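Tullov bin picking, release notes and data card

Hi! I'm Kirsty Wainwright, and I put this data card together for the Tullov set, so if something in it is wrong, I'm the one to write to. Eusebio Lorente wrote the grasp planner, Purificación Villalobos ran most of the collection shifts, and Uthai Suksawat did the analysis and talked me out of two bad charts.

What you're downloading

Tullov is a set of 1807 grasp attempts by one arm picking household and toy-like objects out of a metal bin. Each attempt has a camera stream, joint positions, gripper width, and a label for how it ended. The labels are "held," "dropped," "empty" and "unclear." Please don't fold "unclear" into "empty" — we did that in an early draft and it made our numbers look worse for thin objects than they really are.

The question we cared about was pretty narrow. If the planner is allowed one small sideways correction right before the fingers close, does it do better on objects sitting near a wall? We call that correction the nudge, and the nudge is what you'll see in the code under that name. Cordero is the planner without it. Stimora is the same planner with it. Same weights, same camera, same everything else.

Short version of the result: on wall objects, Stimora held on 79 percent of the time. In the middle of the bin the two planners were so close that I wouldn't bet lunch on the difference.
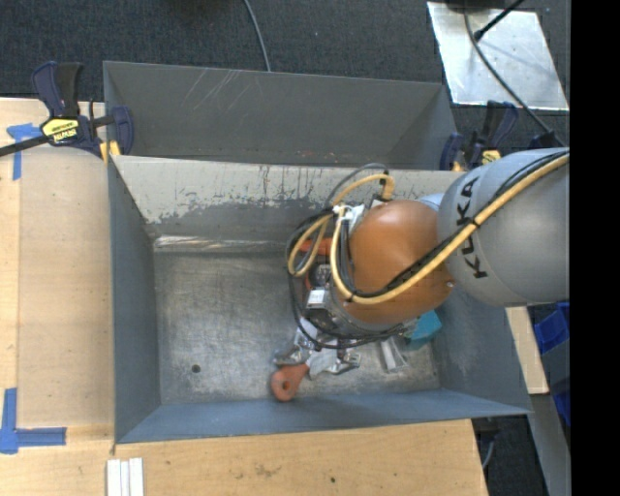 Trenmont, March

The picking side of the setup is a KUKA arm over an open gray bin, with a second bin right behind it, and bar clamps where the two meet. The clamps matter more than you'd think. Our first week of data had the bins just sitting there, and any time a finger leaned on a wall the whole thing crept a little, which quietly ruined the calibration for everything after. Those attempts are not in the release. If you rebuild this, clamp first and calibrate second.

There's also a lot of hose and cable around the wrist, tied together so it moves as one bundle. Eusebio limits wrist rotation in the planner to keep that bundle happy, so you won't find any grasps past the limit in the logs. It's in the config as wrist_cap. If your arm has tidier plumbing, go ahead and raise it (and tell me how it went, I'm curious!).

The bare metal floor was a choice we argued over. It throws reflections, and it's scratched and blotchy, so depth gets noisy in patches. Maximiliano Nieto wanted to line it with something dull. I wanted to leave it alone, because the bins I've met in real workshops look a lot more like ours than like a photo studio. I won that one, but he was right that the translucent objects suffer for it. They make up a big share of the "unclear" labels, and if your method leans hard on depth you may want to report them separately.

How an attempt goes

Objects get tipped in by hand and the planner picks a target. The arm goes down, nudges or doesn't, closes, lifts, and waits. An object has to stay in the fingers through the whole wait to count as held. After 20 attempts we tip everything out and start over with a fresh pile. Which planner runs on which pile was shuffled ahead of time, and Purificación didn't know the order while she was labeling.

Known problems

Timestamps in 28 attempts drift between the camera and the joint log. They're flagged with sync_bad and the loader skips them unless you ask for them.

The "wall" tag comes from the object's center, so a long object can be touching a wall and still be tagged "middle." Uthai has a better version half done.

One gripper, one arm, one lab. I have no idea yet whether the nudge helps with suction, and I'd be careful about quoting our number for anything with softer fingers.

Loading it

Run load_tullov.py with the folder path and it prints a summary of the labels. If the summary doesn't list all four, your download is incomplete, so grab it again before you start debugging anything else.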